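Pradberg Detention Oversight Board
Minutes of the April meeting

Present: Renata Ojeda (chair), Zbigniew Stępień, Corina Kofler, Oldřich Havlíček. Apologies were received from Vlasta Koubek.

The meeting was called to order at 6:30 p.m. The minutes of the previous meeting were approved without change.

1. Interpreter access at the Janska holding center
Ms. Kofler presented her review of intake files. Of the 219 files examined, many held no record that an interpreter had been offered before the first interview. Staff had in several cases relied on other detainees — a practice the center's own rules prohibit. The board agreed that each file should carry a signed interpreter form.
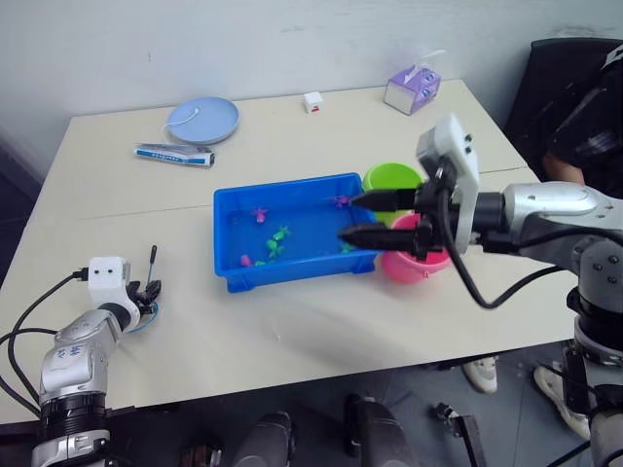

Zbigniew Stępień objected that a form alone would change little, and asked that the duty officer be required to telephone the language line before any interview begins. Mr. Havlíček supported the request. The chair asked that both measures go into the draft recommendation.

2. Legal aid fund
A grant of 3000 was approved for the Vesadden legal clinic, to cover bond hearings. A further 500 was set aside for document translation.

3. Correspondence
A letter from the Georgiev law office on delayed release papers was noted. Ms. Ojeda will reply in writing and send a copy to the center's director.

The meeting adjourned at 8:10 p.m.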